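Clulline Kitchen: opening check and comments
12 September shift round, filled in by Houshang Esfahani

Walk-in fridge: pass. Door seal replaced and it shuts with a proper thunk now, lovely. Dates on all tubs checked.

Fryers: pass. Oil changed, baskets sound. Cut-off switch tested on both.

Floor by the pass: needs work. One mat curls at the corner, and someone carrying 2 stockpots will find it before I do. Please swap it before service.

Knives: pass, and what a difference! Everyone is calling "behind" and "sharp" without being reminded, even the new starters on the Skornard placement.

Extraction: pass. Filters due again in 30 days.

First aid box: short of blue plasters (we got through 34 last month, mostly on the oyster station). Order in from Nesetti.

Breaks: I've added this line myself and I'm keeping it. Everybody on a double gets 15 minutes sitting down, away from the line, with food on a plate.

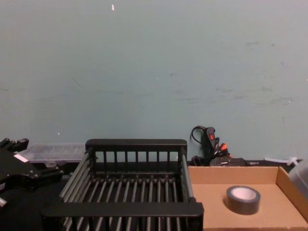
Tired people burn themselves, and I want this crew in one piece because they're a joy to work with. Yousafzai room is free for breaks until five.

Fire exit: pass. Crates moved, route clear to the yard.

Next check: same list, plus the cellar steps.

Clulline Kitchen | Contact the duty manager | Back to top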